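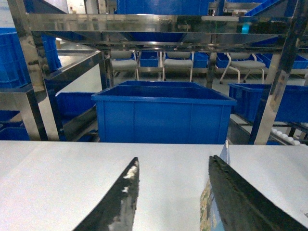

Chapter 4. Storage and Handling of Goods

Every product which leaves a warehouse has first spent some time waiting in it. In this chapter we study this waiting time and what it costs to the owner. A container can be very simple, like the blue plastic crate behind the table, but its size decides how many goods fit on one shelf. The depot of Gullura, our main case, keeps 3,000 crates. In July, 2,873 of them were in use. Before reading further, please review the terms on stock from Chapter 3.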